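Home | Questions | Tags | Unanswered | Members | Log in

Finger pads lose grip on paper after cleaning, how do you look after them?

Asked by Vira Yurchenko, Monday
254 views | 2 answers | 3 comments

Hello to all. I take care of one hand-held gripper at our office in Lultcombe. It has two black textured finger pads, and we use it mostly on light things: paper bags, napkins, small packages. Since November the bag slides down between the pads when I lift it. Before, it was holding well.

What I did until now:
- I wiped the pads with alcohol, every evening.
- I tightened the screws of both pads.
- I closed the fingers more strongly, but then the bag gets crushed and it still slides.

The manual from Drorkus has only one line about the pads, "keep clean". I would like to know if the pads are finished and I must order new ones, or if I am doing the cleaning wrongly. The left pad feels a little more smooth than the right one, but I am not sure of it. I would be thankful for any advice.

Share | Follow | 5 likes

Answer by Debora Cocco
Just order new pads. We change ours every 200 hours and never think about it. Alcohol is fine.

1 comment
Bianca Husar: Which alcohol do you use? Ours left a white film on the rubber.

Answer by Loredana Cirillo (accepted)
Please do not order yet. I had the same trouble on our tool, and it was the cleaning for the most part. Alcohol every evening is too much for soft pads. They become dry and shiny on the surface, and dry pads do not hold paper. I would do it in this order:

1. Take off both pads and mark on the back which is left and which is right. Wash them in lukewarm water with one drop of dish soap and a soft toothbrush. Brush along the grooves. Paper dust sits deep in there and a cloth does not reach it.

2. Let them dry overnight on a towel, not on a heater. In the morning, press each pad with the thumb and compare. If one is harder, or you see small cracks when you bend it, replace the two together. A new pad with an old one will pull the bag to one side.

3. Mount them again and tighten the screws only by hand, a bit on one and then a bit on the other. If you tighten too strongly, the pad bulges in the wrong place and touches the object with its edge only.

4. Test with a folded paper bag on a table. Bring it between the pads, close slowly, and stop when the bag is held. Lift it a little and wait. Repeat this with the bag turned a quarter. 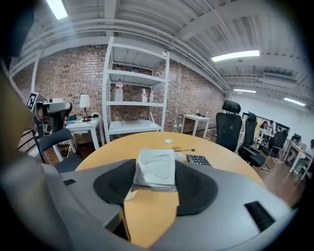
5. Write down the closing value at which the bag stays. On ours it was 235 before washing, and after it I could go down to 200 on the same bag. Your numbers will be different, but when you see the value climbing again from week to week, it is time for washing.

After this, wash once a week, and between the washings use only a dry brush.

2 comments
Vira Yurchenko: Thank you very much. I washed them yesterday and the bag stays now. The left pad is indeed harder, so I will order a pair.
Sveva Piras: For step 3, do you put anything on the threads?

Related questions | Report | Back to top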